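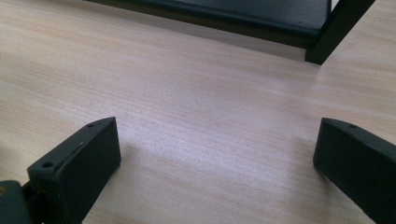 Tischplatte Rekum, hell furniert

Für alle, die eine ruhige, helle Arbeitsfläche suchen und trotzdem gern sehen, dass Holz Holz ist! Die Rekum ist seit Jahren unser liebstes Stück im Programm von Wondville, und mit der neuen Oberfläche mögen wir sie noch lieber. Der Farbton liegt zwischen Beige und einem ganz zarten Rosa. Je nach Licht kippt er mal ins Wärmere, mal fast ins Silbrige, vor allem wenn die Lampe flach über die Platte scheint.

Oberfläche

Das Furnier ist glatt und matt. Die Maserung läuft fein und gerade, mit feinen dunkleren Streifen und winzigen Pünktchen dazwischen. Wir sortieren diese Stellen nicht aus, sie gehören zum Blatt, und jede Platte fällt ein wenig anders aus. Wer zwei Platten nebeneinander stellen möchte, bestellt sie am besten zusammen und schreibt »gleicher Stamm« ins Bemerkungsfeld, dann legen wir passende Blätter zurück (soweit der Vorrat reicht).

Ein Wort zum Licht: Ganz ohne Schimmer geht es auch bei einer matten Fläche nicht. Unter einer hellen Deckenleuchte zeigt sich ein weicher, weißlicher Schein, in dem die Maserung blasser wirkt. Uns gefällt das sehr. Wer viel zeichnet oder liest, stellt die Leuchte lieber seitlich.

Was dazu passt

Dunkles Metall, dunkles Grau, Schwarz! Der Kontrast zu kantigen schwarzen Beinen ist richtig schön, die Platte wirkt daneben noch heller. Passend gibt es das Gestell Leitão, schwarz, mit rechteckigem Profil, und für kleinere Räume den Klappbock Gurkisum, der sich flach an die Wand lehnen lässt.

Technische Angaben

Stärke: 18 mm
Kante: furniert, leicht gebrochen
Oberfläche: mattlackiert
Unterseite: gegenfurniert, ohne Bohrungen
Größte lieferbare Länge: 3000 mm
Garantie: 2 Jahre
Lieferzeit: 10 Werktage

Sondermaße schneiden wir gern zu, auch schräge Ecken und Ausschnitte für Kabel. Bitte eine Skizze mitschicken, eine Handzeichnung reicht völlig.

Pflege

Mit einem weichen, nebelfeuchten Tuch in Richtung der Maserung wischen und trocken nachreiben. Keine Scheuermilch, keine Möbelpolitur, die macht die matte Fläche fleckig. Unter schwere Geräte gehören Filzgleiter. Kleine Kratzer lassen sich mit dem beiliegenden Wachsstift ausgleichen, Farbton »Rekum hell«.

Furniermuster

Ein Musterstück in Postkartengröße schicken wir kostenlos zu. Am besten einen Tag lang auf den alten Tisch legen und morgens wie abends draufschauen, der Ton verändert sich wirklich erstaunlich!

Stand: Freitag, 14. Februar 2003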